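Wovier Automation Laboratory, maintenance notes for the two-arm bench cell. December 2023. This thread records how the cell is set up and looked after before it is handed back to users. 1/11

The cell has one long bench and two arms mounted along its far side. Each arm stands on its own support and floor plate, so the bench can be leveled without disturbing either base. Please keep it that way. 2/11

A virtual copy of the cell is maintained alongside the hardware. Every change to a base position, a gripper or the bench height is entered in the copy first and checked for reach. Only then does a technician pick up a wrench. 3/11

Step 1. Base bolts. Tighten in a cross pattern, in two passes, and mark each bolt head with paint pen after the second pass. A bolt with a broken paint line is to be reported to Chukwuemeka Nwachukwu, who keeps the log for this cell. Do not retighten it first. 4/11

Step 2. Joint zero. Bring each arm to its stored home pose at low speed and compare the joint readings with the sheet from the last service. The left arm was rezeroed this month after its controller reported fault 401 on two mornings. The cause was a loose encoder plug at the shoulder. The plug has been replaced and the fault has not come back. 5/11

Step 3. Gripper approach. With the left arm parked clear of the bench, lower the right gripper straight down over the small blue test piece until the fingertips are almost at the surface. Run the same pose in the virtual copy before trying it on the hardware. The other test items stay out on the bench, including the bottle with the blue cap, which is the tallest and is used to check clearance on the left side.
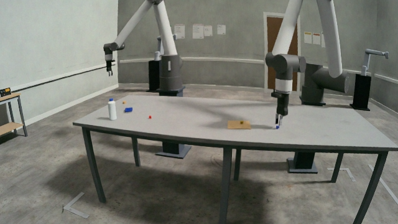 Step 4. Fingertips. Inspect the gripping faces under a lamp and wipe them with a lint-free cloth. Replace both fingers of a gripper together — a new finger paired with a worn one will pull small parts to one side. Spare sets are in the Skitholm cabinet, drawer 114. 7/11

Step 5. Cables. Move each wrist slowly through its full range and watch the cable for pinching or rubbing. Ties are to be snug but not tight. Any cable with a cut jacket is taken out of service the same day, even if the arm still runs normally. 8/11

Step 6. Grease. The service interval is some 2,000 hours of motion, read from the controller and not from the calendar. Use only the grease named in the Varcombe service binder. Mixing types has damaged a gearbox here before, and the repair took most of a term. 9/11

Step 7. Return to service. Run the short pick-and-place program at reduced speed with one person at the stop button. If both arms finish without a fault, sign the log, restore normal speed and remove the lockout tag. Tags are removed only by the person who placed them. 10/11

Users of the Wike scheduling page will see the cell listed as available once the log is signed. Requests to change a gripper or move a base should be sent in writing before the work is planned — the virtual copy has to be updated as well, and that takes time. 11/11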